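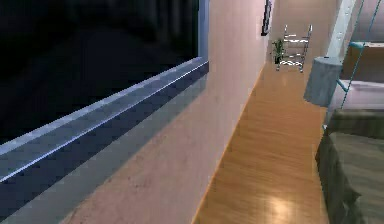

Porar opens paid access to its apartment pack for home robot training

Porar, the small simulation outfit best known for its warehouse floors, put its home package on general sale this week. Name is Porar Rooms. Sold by the seat, 178 dollars a month, cheaper if you pay the year up front. It was in closed testing since April.

What you get: furnished apartments, rendered, that a mobile robot can be driven through before anyone lets the real thing near a real couch. Bedrooms, halls, kitchens, a few studios. The launch library has 22 homes and the company says more are coming, no dates given.

We had a login for the last stretch of the test and spent most of it in one of the narrow layouts. Long hall, dark window on one side, furniture crowding the other. Good pick for a first run. Wide open rooms are easy and everybody's demo looks great in them. A hall with a couch arm poking into the way is where planners start to sulk.

Setup was quick. Installer, license key, pick a home, pick a robot body, go. You can bring your own robot model or use one of the 2 stock bases that ship with the pack. We used the stock ones. The smaller base handled the hall without much fuss. The larger one stopped twice and asked for a new route, and we had to pull the safety margin in before it would go on. That setting is buried three menus down, by the way. Search for "clearance" in the help, not "margin", or you'll be there a while.

The look of it is decent. Not showroom. Floors are the best part, glossy boards with proper glare on them, and that glare matters to anyone working on vision – shiny floors throw off depth sensors in real homes all the time. Walls are plainer. The plaster has some mottling up close and that's about it. Windows in our layout were black, night setting, and we did not find a way to switch that one home to daytime. Support told us lighting presets are per home for now and a global switch is on the list.
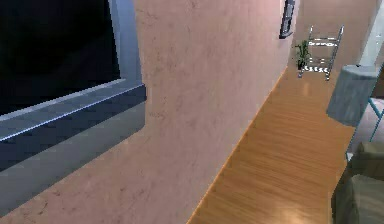

Hall view in Porar Rooms, with the chrome rack and potted plant at the far end.

Shiny metal is the other thing worth a mention. Chrome racks are a pain to detect, thin bars, reflections, gaps you see through. Having one at the end of a run is useful and we ended up making it our goal point for most of the tests. Our own detector found the plant next to it pretty much every time and the rack maybe half. That's on our detector, not on Porar, but it is exactly the sort of thing you'd rather learn at a desk.

Ginevra Benedetti runs the home line at Porar. She told us by phone that the layouts are meant to be awkward. "People's homes are full of stuff that sticks out," she said. "We had testers ask us to tidy up. We said no. You can delete the chair yourself if you want, it's two clicks."

It is two clicks. Moving things is slower. Objects snap to a grid that you can't turn off in this version, so a chair goes where the grid says. Benedetti said free placement is being worked on and will be a free update for anyone with a seat.

Exports worked fine. Color, depth and labels come out as separate folders, named in a way a human can read, thank god. We pulled 328 frames from a single pass down the hall and the labels lined up on every one we opened. File sizes are on the heavy side. Bring a big drive, or turn off depth if you dont need it.

Couple of things we did not like. No arm support at launch. You can drive a base around and collect what it sees, but picking things up is out, and for a lot of home robot teams that is the whole job. Porar says arms are next. Second, the camera height resets every time you load a new home. Small thing, very annoying by the third day. And the manual still has the old product name in a few places, so if you run into "Porar Flats" in a menu path, same product.

How it stacks up. Berell has a home set too, bigger library, better daylight, and arms already work. It also wants a yearly contract and a sales call before you see a price. Greco is cheaper than either but the rooms are boxes with a bed in them, fine for teaching a class and not a lot else. For a small team that needs cluttered halls and clean labels and needs them this month, Porar is the easy one to try. If you need arms today, look at Berell or wait.

Brotex, which sells floor cleaning machines to hotels, is the one customer Porar would name. It has been using the hall layouts to tune how its machines follow a wall, Benedetti said. We asked Brotex for comment and had not heard back by the time this went up.

There's a free trial, limited to one home and no exports. Enough to see if your computer can run it. Ours needed the quality turned down a notch to stay smooth, on a desktop that is a few years old, and the picture held up fine after that. A laptop we tried got hot and gave up on the second home. Porar lists a minimum graphics card on its download page and we'd read that as the real minimum, not a polite one.

School pricing exists but is not posted – you have to write in from a school address. Seats can be moved between people on the same team, once a week. Refunds within the first 14 days if you havent exported anything.

Launch pricing holds for anyone who signs up by January 3, 2025. After that the monthly rate goes up, and Porar wouldn't tell us by how much.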